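Building Notes: Penrose Street
2025-01-07

Drinks shelf is back

The drinks shelf on the second floor was restocked on Monday and is open again. It had been bare since the holiday closing. Cans are free to everyone who works in the building, including tenants of the Liline suites, as long as they are drunk here and not carried home by the case.

The order comes from Prakonum, same as last year. We get 34 cans a delivery, and the delivery fee went up in the fall, so we have dropped from weekly drops to one every other week. If a flavor runs out before the next delivery, it stays out until then.

The pink-banded cans are the ones people asked for most in the fall survey. They have a pink band around the bottom and a small green and pink fruit on the side. Please take one at a time.
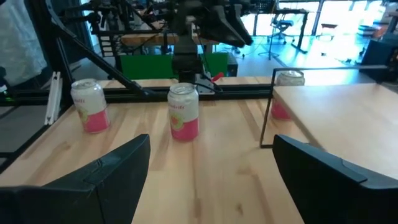 How the shelf is set up

We are sorting the cans by kind this year. Last year everything went up in whatever order it came out of the box, and people moved six cans to get at one. Each kind now gets its own column, running front to back. Take from the front. If you are refilling, put new cans at the back so the older ones go first.

The black-topped cans have one column and the light blue and white ones have the next. Keep them standing up. Cans left on their sides roll, and a dented one from last April leaked through a full weekend and left a mark in the wood that took two rounds of sanding to get out.

The shelf itself is the raised wooden one with the thin black metal legs, bought from Cevier for $189. It is fine for cans. Please do not put the coffee machine on it.
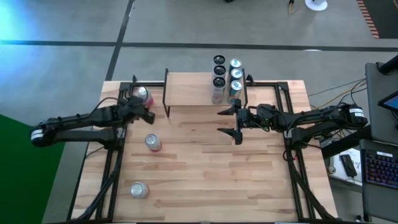 Black-topped cans in one column, blue and white in the other.

Empties

Empties go in the bin by the stairs, rinsed. The building returned 2,000 cans last year, and the deposit money went toward the summer cookout. We would like to do the same again. Crushed cans are not accepted by the machine at the store, so leave them whole.

Requests for other flavors can go on the sheet next to the elevator. The sheet comes down on the 29th and the next order is placed from it. Sugar-free requests should be marked as such, as several drinks come both ways.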